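Last updated: June

The voice behind the Wevora lighthouse keeper

She arrives ten minutes early, apologises for being early, and then apologises for the size of her bag, which takes up the whole of the third chair at our table. Inside it, she tells me, are two scarves, a flask of something with ginger in it, a bag of green apples and a script so heavily pencilled that you can hardly see the printed lines. She has a recording at six and likes to have everything with her. "I've never once left the house with the right amount of stuff," she says. "It's always too much or I've forgotten my keys."

You won't know her face, and she prefers it like that (it was the one condition of our chat that I leave her name out, and I was happy to agree). But if you have children, or if you have simply been near a television at teatime in the past few years, you will almost certainly know her voice. She is the old lighthouse keeper in Wevora, the hand-drawn series about an island that drifts a little further out to sea every night, and she is also the gull, the harbour bell and, in one much-loved episode, a very tired kettle.

The keeper was never meant to be hers. She had gone to the Clirkarora studio on a wet Tuesday to read for the part of a schoolteacher, and by her own account she read it badly. "I had a cold coming. My voice had dropped into my boots. I did the teacher, and there was that awful polite silence through the headphones, and then the director asked if I'd mind reading the old man's page while I was there, just so they could hear the rhythm of it. So I read it. And I heard somebody laugh on the other side of the glass, a proper laugh, and I thought, oh, hello."

They offered it to her before she had got her coat on. The difficulty, of course, was that the cold cleared up. For the first series she had to find that voice again every morning from scratch, and she describes the business of it with great relish: no talking before nine, half an hour of humming in the shower, a slow walk to the studio mumbling the keeper's catchphrase into her collar. "People crossed the road! I don't blame them. I'd have crossed the road."

We talk for a long while about what a voice actor does with her body, which I confess I had never thought about. I had pictured someone sitting on a stool. She roars at this. For the storm episode she wore out the knees of a pair of trousers, and for the gull she keeps her elbows tucked in and her chin up, and can't do it any other way. "If my arms are down it's just a woman being silly. If my elbows are in, it's a gull."

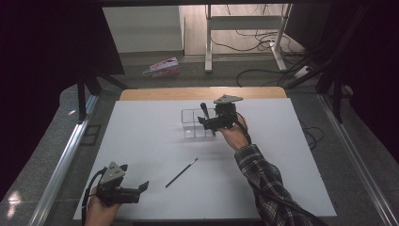
The kettle, on the other hand, came to her sitting perfectly still. She thinks the stillness is what made it funny, and she is rather proud of it, though the writers had only given it four lines. Children still ask for the kettle when she does her school visits. She always obliges, and then has to have a glass of water.

Before Wevora there was a good deal of what she calls bread-and-butter work. She read the instructions for a telephone banking line. She was the lift in a department store for one Christmas season, and went in to hear herself, and rode up and down until she felt foolish. She spent most of a year on Sengar, a fantasy film that some readers will remember for its posters more than for anything that happened in it, where she recorded 599 separate grunts, gasps and battle cries for a village under siege. She knows the number because each one had to be labelled, and she did the labelling herself to keep from going mad. "'Woman, surprised, left.' 'Woman, surprised, further left.' I've still got the list. I think they used 9 of them."

Was she hurt by that? She takes the question seriously and pours us both some more tea while she thinks about it. "I was, a bit. I was younger. I took my mum to see it and kept nudging her and saying wait, wait, I'm in this bit, and then I wasn't. But she said she'd recognised my gasp on the bridge, and it was my gasp on the bridge, so that was lovely."

The new project is Ikberg, her first leading part in a feature, and she is under strict orders not to tell me very much about it. It is set in a mountain hotel. She plays the cook. There is a bear, and she isn't the bear, which she admits was a small disappointment. More than 200 people were heard for the cook, she was told, and she wishes she hadn't been told, as she now thinks about it every time she fluffs a line.

What she can say is that the cast recorded together in one room, which is quite rare in animation and which she had always wanted to do. On Wevora she has shared whole seasons of affectionate bickering with the actor who plays the ferryman, and they had been married on screen for two series before they met properly, at a party, over the sausage rolls. "He was terribly tall. I'd been picturing a little round man. I had to go back in on the Monday and be cross with him, and I kept thinking, but you're so tall."

I ask if she would ever like to be in front of the camera, and she pulls such a face that the waitress asks whether the cake is all right. She did try it once, years ago, a hospital drama, a single afternoon in a bed with a bandage over one eye. She didn't know what to do with her hands. She kept giving the consultant a different accent. They were very kind to her, she says, and they didn't ask her back.

At a quarter past five she starts gathering herself up, and it takes some time. The scarves go on, one over the other. An apple is eaten on the spot, for the throat (it stops the mouth clicking, apparently, and every voice actor she knows swears by them), and a second one is pressed on me for the train. At the next table a small boy has been staring at her for most of the past hour with his spoon in the air. She leans over on her way out, elbows tucked in, chin up, and says good evening to him as the gull.

I could hear him telling his father about it all the way to the till.

Ikberg is in cinemas this autumn. The new series of Wevora follows in the winter.

Contact us | Copyright, all rights reserved | Back to top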